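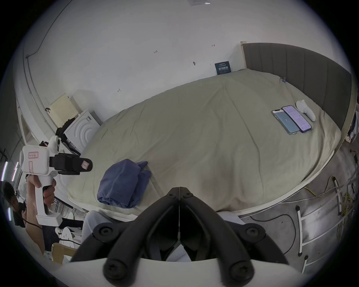

Menos regras e mais treino, pediu um leitor depois do nosso texto de outubro sobre recolha de demonstrações com pinças de mão. Tem metade da razão. A outra metade é o assunto destas páginas.

**Mãos, pinças e papelada: quem escreve as regras da demonstração**

26 jan 2019

Começo pelo caderno da Miseta. Capa mole, muito riscado, a última versão com 2453 episódios registados e 2385 aceites. A diferença parece pouca coisa. Foi por causa dela que a empresa acabou a escrever um guia de boas práticas, e foi por causa do guia que andámos semanas a telefonar a toda a gente.

O princípio é conhecido. Uma pessoa pega nas pinças, faz a tarefa, o registo serve depois para ensinar um robô. Sem braço mecânico por perto, sem vedação, sem botão de emergência na parede. E portanto sem norma que encaixe bem. As de robôs industriais falam de velocidade, força, zonas de separação. Quase nada sobre alguém de pé, ao lado de uma cama, a dobrar roupa uma tarde inteira.

Na Balogh, que faz auditorias a laboratórios, responderam-nos que tratam a coisa como trabalho manual repetitivo, ponto. Pausas, peso na mão, altura da superfície, cabos no chão. O resto dizem que é "qualidade de dados" e não lhes compete. Na Arnholm acham isso um disparate. Quem está cansado grava mal, a pinça fecha tarde, o tecido foge. Para eles a pausa é um requisito dos dados e ergonomia ao mesmo tempo, e está escrita na mesma página.

Dou razão à Arnholm. Com uma reserva, já lá vou.

O tecido é onde tudo se complica. Um cubo de plástico ou está na caixa ou não está. Uma peça esticada entre duas pinças, com o meio a descair e uma ponta pendurada, está "pronta"? Depende de quem escreveu o critério. O guia da Miseta pede que se diga antes de gravar o que conta como estado final, com palavras e com um exemplo em fotografia. Parece óbvio. Dos guias que lemos, poucos o fazem.

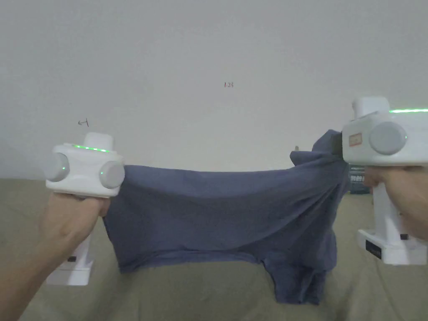 ## O que já se pode exigir

Não há selo, não há certificação. Há hábitos que se repetem de casa em casa, e que juntámos aqui sem grande cerimónia:

- Critério de sucesso escrito antes da primeira gravação. Se mudar a meio, novo lote.
- Episódio falhado guarda-se, com etiqueta. Apagar só por motivos de privacidade.
- Telemóveis e objetos pessoais fora da superfície de trabalho, salvo se fizerem parte da tarefa.
- Pausa ao fim de cada bloco de 100 episódios, mesmo que a pessoa diga que está óptima.
- Cabos arrumados fora da zona onde se anda.
- Consentimento de quem possa aparecer, incluindo quem está só a ajudar.
- Identificação de cada pinça no registo, esquerda e direita.

O último ponto veio da Brulance, que vende software de registo e tem portanto interesse no assunto (fica dito). Contam que um cliente trocou esquerda com direita e só deu por isso depois de mais de 1000 gravações. Acreditamos. Vimos folhas de registo sem coluna nenhuma para isso.

A questão do consentimento está pior. Há formulários de uma linha. Há um, que não identificamos, que autoriza "qualquer uso futuro". Um jurista chumbava isto em cinco minutos.

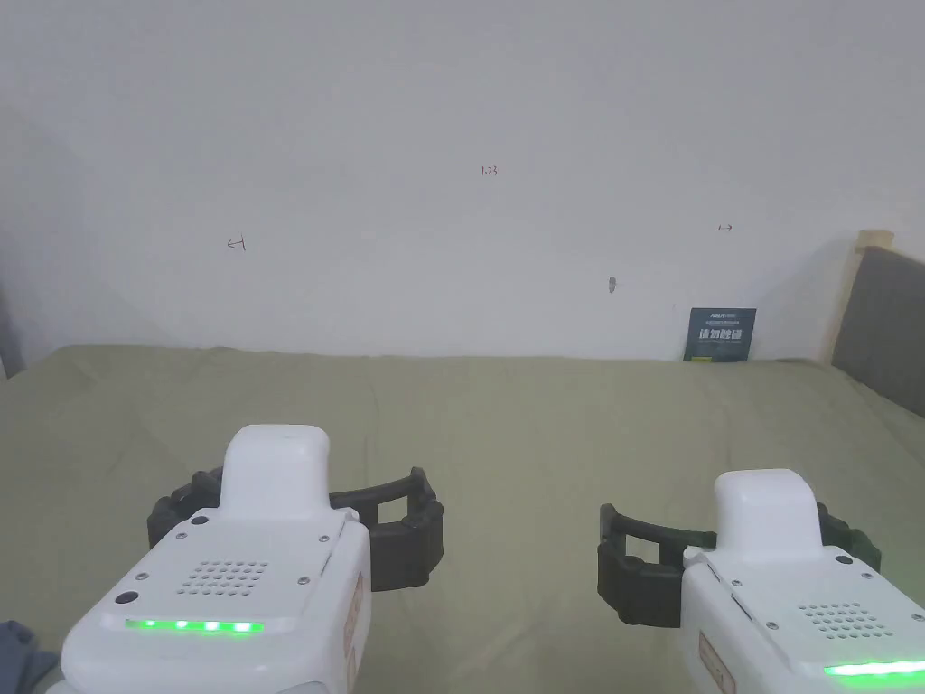

A minha reserva é com a sinalização. Todos os guias mandam delimitar a zona de gravação, quase nenhum diz como, e depois cada sala inventa a sua linguagem. Uma fita no chão, um papel, um recado de boca. O cartão azul encostado à parede, com 请勿触碰 em letras grandes, "não tocar", é claro para quem lê chinês. E os números e setinhas à mão na parede, o 1.23 por exemplo? Quem chega de novo não adivinha o que são, nem se pode limpar aquilo. A Arnholm propõe uma legenda única afixada à entrada, com símbolos e na língua de quem lá trabalha. A Balogh quer o mesmo mas também dentro do ficheiro de cada sessão, para quem receber os dados do outro lado do mundo. Custa uma folha A4. A Miseta diz que entra na proxima revisão do guia, sem data.

Falta saber quem verifica. A Balogh oferece-se, claro, e cobra. A Arnholm prefere revisão cruzada entre laboratórios, um par de visitas por ano, relatório curto e público. A Brulance gostava de um campo obrigatório no software, de preferencia no dela. Perguntámos às quatro se aceitavam publicar a taxa de episódios rejeitados. Duas sim, uma "em princípio", da outra ainda estamos à espera de resposta.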